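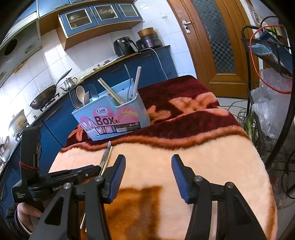 *Page last changed: 20 August 2019*

## Wellunley lunch club to reopen in September

The Wellunley lunch club will start serving again in the second week of September, after a summer break that ran longer than planned. Meals will be held in the lower hall on Jonlow Street, as before, with doors opening at 11 and food on the tables by noon.

The club closed in June when the hall's boiler failed its inspection. A new one has been fitted by Szalai Heating, and the town paid $800 toward the bill. The rest came from the club's own savings.

Paloma Dunleavy, who took over the bookings this spring, said most of the regulars have already asked for their old seats. "We had 24 names down before we put the notice up," she said. "There is room for 30, so please call if you want to come."

The price stays at four dollars, paid at the door. Tea and coffee are included. The menu will change a little — soup every week, and a rice or noodle dish in place of the cold plate, which was often left over. Fadime Dursun and Danjuma Chukwu will share the cooking until the end of the year.

Rides are available for people living north of the creek. Anyone who needs one should leave a message at the hall the day before. The side entrance is still closed while the ramp is repaired, so wheelchair users should come in through the parking lot.

Last year's meal tickets will be accepted through the end of September.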